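From the Larham Neighbors newsletter, 16/07/2020

Baking at home when the kitchen is hot

Dear neighbors,

Many of you wrote to me after my last piece about bread, and most of the letters asked the same thing. How can a person bake in July without making the whole apartment too hot to sleep in? I have lived on the top floor in Larham for 4 summers now, so I have had time to think about it, and also time to make mistakes.

My first summer I baked as I did at home, in the afternoon, with the big oven on for two hours. By evening the walls were warm when I put my hand on them. My husband took his pillow to the hallway, where the floor is tile. After this I understood that the recipe was good but the hour was wrong. Now I bake before seven in the morning, with both windows open, and I close them and pull the curtains when I finish. The kitchen is comfortable again by breakfast, or almost.

The second change was the size of what I bake. In winter I make one large loaf. In summer I divide the same dough into small rolls, which need much less time in the heat. For a dough with 3 cups of flour I make eight rolls, and I take them out when the bottom sounds hollow if I knock on it. The first few times you should stay near and watch them, for small rolls go from pale to too dark quickly.

Dough also behaves differently in warm weather. A recipe that says "let rise for one hour" was written by a person with a cool kitchen. In my kitchen in July it can be ready in 40 minutes, and if I forget it, it becomes sour and falls down flat. I use cold water from the refrigerator and a little less yeast than in October. If I know I will be busy, I let the dough rise overnight on the lowest shelf of the refrigerator. It is slow, but the taste is better, and in the morning it only needs to be shaped and to rest a while. 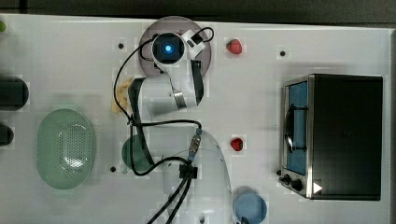
The third question in your letters was about small ovens. Several of you wanted to know if a small countertop oven can replace the big one. My answer is yes for many things and no for some. Cookies, rolls, open sandwiches, a small fruit crumble, vegetables cut in pieces, all these come out very well. A tall loaf is difficult, because the top is too close to the heat and gets dark while the middle is still wet. If you want to try, cover the loaf with foil for the second half of the time. Also please give the oven some space on every side, and do not put it under a low cabinet. Mrs. Hoarau on the first floor did this and the paint on her cabinet has now a brown mark.

I also recommend a small thermometer that can stay inside the oven. The dial on mine says one thing and the thermometer says another, and they have never agreed. I trust the thermometer. Before I had it, I thought that I was a bad baker of cookies.

There are days when it is too hot to bake at all, and on those days I use a pan. Flatbread needs only flour, salt, water, a spoon of oil, and a very hot pan with a lid. Roll the dough thin, cook it until it has brown spots, turn it once, and wrap it in a clean towel so that it stays soft. My children eat it with honey before I can put it on the table. My mother made it with coconut milk in the place of water. I do this too when there is an open can.

Two letters asked where I buy my flour. I used to take the bus to Firneston for it, but these months I go less, and the corner shop now keeps the two-pound bags behind the counter if you ask. In this heat I keep the open bag in the freezer, closed very well, and take it out the evening before. Small insects also like flour, and I had them 2 years ago. I do not wish to have them again.

Next time I would like to write about using old bread, and I need your help. If your family has a way to use it, sweet or salty, please leave a note in my mailbox or send it with the newsletter form. Please write the amounts if you know them. If your grandmother never measured, write what she said and I will try it in my kitchen.

With warm wishes,
Divina Panganiban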